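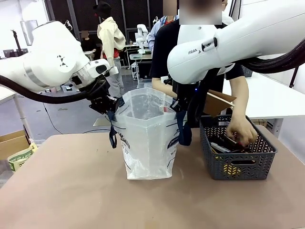
When I finally got Verna Nguyen-Tran on the phone it was nearly ten at night, and she had only just finished hauling the last of the monitors back up the stairs at Jarton Hall. She books the Sunroom Sessions there, the little acoustic series that has grown, over many happy winters, into something people plan their January around (I certainly do!).

"We started with folding chairs and a borrowed mixer," she told me. "Now we hold 300, and I still get nervous if I peek out and see empty seats by the door."

The new season opens with Friederike Wiegand, whose fiddle tunes I have loved ever since I heard her trio Brerkov play a wedding, and closes with Hidayah Latuheru, who is bringing a full band for the first time. Verna sounded most excited about that one. "I've been asking Hidayah for ages. She kept saying the songs weren't ready. Then she sent me four of them and I sat in my car in the parking lot and played them all twice."

I asked about the sound, which had some of us grumbling last spring, and she laughed. Tamer Chidiac has taken over the board, and the old speakers are gone. The new pair cost $3,229, and most of that came out of the pie auction.

"Somebody paid $537 for a rhubarb pie," Verna said. "I won't say who, but he ate it in the lobby."

Doors are at seven, and the open mic stays where it was, before the first set.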